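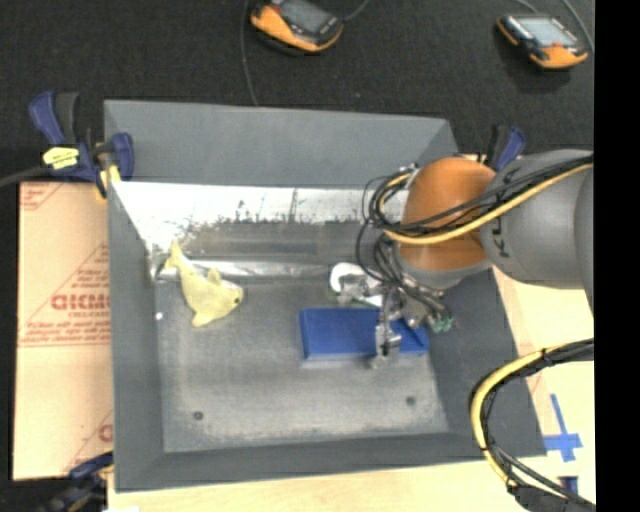

In Praise of the Clamp

6 min read

I have been looking after the same picking cell in Lundlow for a good few years now, and I would like to put in a word for the least impressive things in it. Visitors always want to talk about the arm. I understand that completely. It's a big orange and gray arm, it moves nicely, and the first time I saw it go down into the bin I stood there like a kid at a fire station. But if you asked me what decides whether we have a good week or a miserable one, I'd tell you it is the clamps on the rim of the bin, the tape on the table, and the way the cables are hung. I'd go on about it for some time, too, as my family will confirm.

Our setup is about as plain as they come. There's a gray bin with sloping sides, sitting on a wooden surface, and the arm comes in over one wall with a gripper on the end. The things we ask it to pick up are a mixed lot by design, toys and boxes and odd rounded shapes, and they go in however they happen to land. The bin is held by ordinary hand clamps with blue and black handles, the sort you would use to glue a chair leg back on. We bought ours at Ó Riain, the hardware store down the hill, where the man at the counter asked what I was building and looked a little let down when I said I was holding a box still.

Holding a box still is most of the job, though! When Gundard put the cell in, they gave us a very handsome drawing of a fixture plate, machined all over, with locating pins and a quote that made me sit down. I don't say it was a bad design. If we were picking the same part for ten years I would have signed for it that afternoon. What bothered me was that we didn't yet know where the bin ought to sit. We moved it a little toward the arm in the first month, then away again, then turned it slightly so the wrist wouldn't have to fold itself up to get into the near corner. Every one of those moves would have meant new holes in an expensive plate, and I know myself well enough to say I'd have put up with a poor position for a year before I asked for new holes. With clamps I tried it before lunch and put it back after.

That is my whole argument, really, and I could stop there, but there are people I respect who think I'm wrong and they deserve a proper hearing. Their view is that a clamp is a temporary thing, and a cell full of temporary things teaches everybody near it to be careless. I have seen cells where this is perfectly true. Clamps do creep. A handle gets bumped by a hip, or somebody borrows one to hold a door open and returns it a finger's width from where it was, and after that the arm is faithfully going to the place where the bin used to be. You get a scrape, or a missed grasp, and you spend the morning blaming the camera software. I've lost whole mornings to it, and I can't claim they were well spent.

So we have habits. The blue tape on the table, down by the corner of the bin, is one of them. A cross of tape costs nothing, and anyone walking up to the cell can see whether the bin is where it was yesterday without opening a laptop. We replace it when it curls. I go round the clamps by hand before the first run, giving each one a tug, and I write the date in the book when I swap a pad. The last entry says 2022-07-05, in my worst handwriting. None of this is clever. It takes less time than the coffee does, and I have come to enjoy it in the way some people enjoy winding a clock.

The cables are the other half of my sermon. A new arm arrives with its cables laid very neatly, and there's a strong temptation to keep them that way, pulled tight along the arm and tied down every few inches so the whole thing looks like the brochure. Please don't. The wrist has to turn, and a cable with nowhere to go will find somewhere, usually at the connector. Ours hang in big loose loops around the orange joint, yellow and black together, with another bundle lower down in its own wide arch, and I've had a salesman look at them as though I had left my laundry out. I let him look. In the first year, when we had everything tidy, we broke a gripper lead after 66 hours of running and the next one not long after that. I cut the ties, gave the bundle enough slack to reach its worst pose and a little more, and tied it again only where it wanted to be held. The present lead went in last October.

There is such a thing as too much slack, I should say. A loop that hangs low enough will catch on the bin wall on the way out, and then you are no better off than before. The way to find out is dull: you jog the arm slowly through every corner of the bin with one hand near the stop and your eyes on the cables, and you leave the gripper to mind itself. I allow 16 minutes for it after any change to the dressing. If I'm interrupted I start over, which has made me unpopular on occasion.

Then there's the bin itself, and I'm going to confess to a soft spot. The floor of ours is scuffed and scratched all over. Every so often somebody kind offers to order a fresh one, and there's a nice stiff model from Bundasport that I've been shown more than once. I keep saying no. A worn floor is a record of where the fingers touch down, and when a new mark turns up in a part of the floor that has always been smooth, I want to know about it. You can't read that on a new bin for months. I'd also point out that the real containers our parts come in aren't new either, and an arm that only knows how to work over a spotless floor hasn't learned a great deal.

I suppose what I'd ask of anyone putting a cell together this year is to hold back a little of the money. Get the good arm and the good gripper, certainly. But leave the holding-down until you've lived with the thing. Spend 400 dollars on clamps and tape and ties and spare pads, and be generous with the ties, you will cut a lot of them off. Run it that way for a season. Move the bin when it needs moving and mark where it went. If at the end of that the tape hasn't shifted in months, call for your machined plate with my blessing. I may even order one myself, although I've said so every spring, and this morning I was back at Ó Riain buying another roll of blue tape.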